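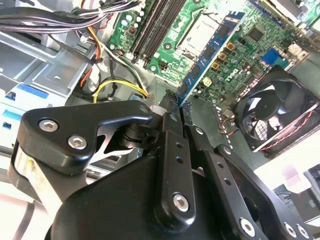
Pinza de dos dedos con un módulo de memoria azul, sobre la placa base de un equipo Dell de sobremesa.

Kit de pinza Dotent para montaje de memoria: ajustes, consumibles y errores frecuentes

El kit Dotent se vende para taller pequeño: pinza eléctrica de dos dedos, cámara de muñeca, juego de almohadillas y el software de trayectorias Vastum. El brazo no va incluido. La unidad revisada se montó en un brazo Siregar de seis ejes, y los consejos siguientes corresponden a esa combinación. Con otro brazo cambian los valores de fuerza y el desfase de la herramienta, pero el orden de trabajo es el mismo.

Antes de empezar

Apagar el equipo, desenchufarlo y mantener pulsado el botón de encendido unos segundos. Conectar la pulsera antiestática al chasis y el chasis a la toma de tierra del banco. El kit trae un cable para unir la brida de la pinza a esa misma toma; es corto y conviene sustituirlo por uno con holgura suficiente para que no tire en el giro de la muñeca.

Tumbar la caja con la placa base en horizontal. Los mazos de cables de la fuente deben quedar fuera de la vertical de las ranuras. Un par de bridas reutilizables bastan, siempre que se coloquen antes de registrar la posición: si se mueve la caja después, hay que repetir el registro completo.

Almohadillas

Se suministran lisas y texturizadas. Para memoria sin disipador, las texturizadas sujetan mejor el canto del circuito y permiten cerrar con menos fuerza. Limpiarlas con alcohol isopropílico y un paño sin pelusa cada 16 módulos. El recambio se vende en bolsas de 2 pares. No se recomienda la goma adhesiva genérica: añade espesor y desplaza el punto de cierre.

Agarre

– Sujetar el módulo por los cantos o por una zona libre de componentes. Nunca por los contactos ni por los chips.
– Comprobar la muesca antes de bajar. Vastum compara su posición con la plantilla, pero la plantilla la carga el operario y el programa no detecta una plantilla equivocada.
– Cerrar en dos tiempos: contacto a fuerza mínima, pausa y apriete final.
– Revisar los tornillos Allen de las placas de la pinza al principio del turno. Uno flojo se nota antes en la repetibilidad que en el tacto.

Inserción

Abrir las pestañas de la ranura a mano. El manual propone hacerlo con la punta de un dedo de la pinza; en las pruebas funcionó, pero en cajas estrechas la articulación lateral pasa demasiado cerca de la jaula de discos. También conviene marcar como zona prohibida el ventilador de la caja y el zócalo de la CPU, con su palanca.

La bajada se hace en línea recta y perpendicular a la placa. En el último tramo, pasar a control de fuerza y velocidad mínima. Si el valor sube antes de la profundidad prevista, retirar y volver a alinear. No aumentar el límite para «terminar de meterlo». El asiento definitivo se comprueba a mano, presionando un extremo y luego el otro.

Para extraer, soltar primero las pestañas y subir el módulo en vertical. La opción de balanceo que trae Vastum viene activada por defecto; en ranuras antiguas es mejor quitarla.

Resultados

En la prueba se hicieron 233 ciclos de inserción y extracción con equipos de desecho. Los primeros 121 se ejecutaron con las almohadillas lisas y el resto con las texturizadas. Con las lisas, el módulo giró ligeramente entre los dedos en varias ocasiones y hubo que repetir el agarre. Con las texturizadas no se repitió ninguno.

A favor: los dedos perforados admiten varias posiciones de montaje, el perfil es estrecho en la punta y el despiece está bien documentado. En contra: la carcasa de la base es voluminosa para cajas compactas, el cable de tierra es corto y la calibración de la cámara se pierde al desmontar la brida.

Compra

El distribuidor Stakia ofrece el kit completo o la pinza suelta. La versión suelta no incluye licencia de Vastum ni las almohadillas texturizadas, que deben pedirse aparte. Quien ya tenga una cámara calibrada en el brazo puede prescindir de la del kit, previa comprobación del soporte: los taladros de la brida Dotent no coinciden con los de la Siregar y hace falta la placa adaptadora.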